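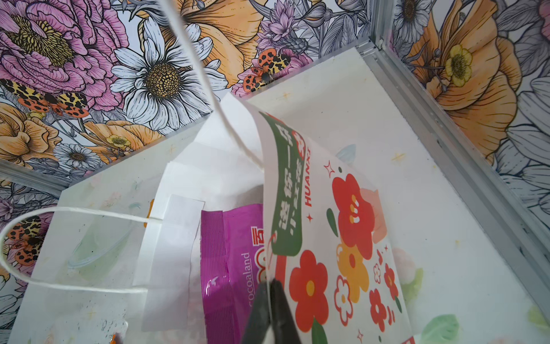
Storing and Packing Home-Baked Cookies

Updated Jun 6, 2019

Moisture moves from the wetter item to the drier one until the two are even. Most storage problems with cookies follow from that. A crisp ginger cookie in a tin with a soft oatmeal cookie will be limp by the next morning, and the oatmeal cookie will be harder than it was. Keep one texture per container. The same goes for strong flavors: peppermint and anise will reach everything else in the tin overnight.

Cooling

Cookies must be at room temperature all the way through before a lid goes on. Thin cookies need 33 minutes on a wire rack in my kitchen. Thick drop cookies need closer to an hour. A cookie that feels cool on top can still be warm underneath, so check the bottom. Do not cool them on the sheet pan unless the recipe says so - the bottoms continue to brown and steam collects under them.

The room should be at 67 degrees or a little above. In August I cool the cookies in the pantry, the driest room in the house, and close the container as soon as they are ready. Humid air softens a crisp cookie in an afternoon.

Containers

Tins with a tight lid suit crisp cookies. Plastic boxes with a gasket suit soft ones. A cookie jar with a loose lid suits cookies that will be eaten in two days and nothing else. Wash and dry the container fully, including the rim, where old butter goes rancid and passes the smell on.

Line the bottom with parchment and put a fresh sheet between layers. Waxed paper works for plain cookies but sticks to glaze. Paper towels pull fat out of shortbread and should be kept out of the box. Iced cookies need to dry uncovered overnight before they are stacked, and three layers is the limit after that.

Packing for the mail

Choose sturdy cookies. Bars, biscotti, drop cookies and thick shortbread travel well. Lace cookies, meringues and anything with a cream filling should stay home.

Wrap cookies in pairs, flat sides together, in plastic wrap. Stand the pairs on edge in a row, like plates in a rack; a cookie standing on edge takes a knock better than one lying flat. Fill the gaps with crumpled parchment until nothing shifts when the tin is shaken. The tin then goes into a corrugated box with two inches of padding on all six sides. Write the contents on a card inside in case the outer label is lost. Parcels I send from Wulthorpe to Stetthorpe take three days, and this method has held up for everything except gingerbread houses.

Gifts handed over in person need less. A paper bag is enough, but it is not a moisture barrier, so the cookies go into a sealed inner bag first. Check the bag before filling it. A white one with big red flowers and a twisted white cord hides grease spots poorly, and a light paper will curl back along the top edge if it is handled much. Put a piece of cardboard in the bottom, cut slightly smaller than the base, and lift a filled bag from underneath.

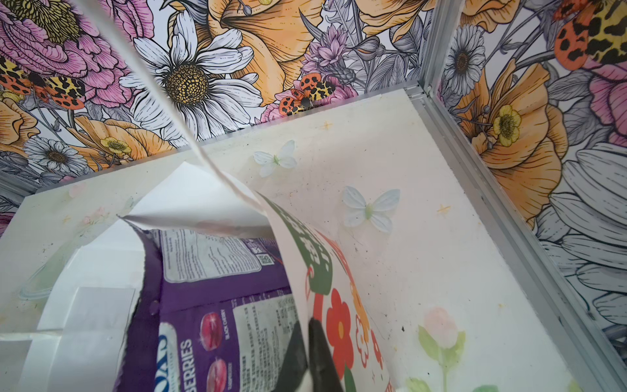 Labels are the part most bakers skip. Anyone receiving cookies should be told what is in them, and nuts, wheat, eggs, milk, soy and sesame come first. Check the package of every bought ingredient, including sprinkles and chocolate chips, before writing the list. Commercial snacks set a reasonable standard: the purple pouch has its nutrition and ingredients in small dense print on a white panel on the back. A home label can be shorter and should be larger. I write the name of the cookie, the full ingredient list and the baking date in waterproof pen.

Freezing

Baked cookies without icing keep for three months in the freezer. Freeze them in one layer on a tray until firm, then move them to a freezer bag and press out the air. To thaw crisp cookies, take them out of the bag first and set them on a rack. Thaw soft cookies in the closed bag, so that condensation forms on the outside of the plastic.

Dough freezes better than most baked cookies. Portion it before freezing and add two minutes to the baking time.

Reviving

Crisp cookies that have gone soft: five minutes at 300 degrees, then cool on a rack. Soft cookies that have gone hard: a slice of plain bread in the box overnight, removed in the morning. Neither method will fix a cookie that tastes stale.

- Wiesława Wysocka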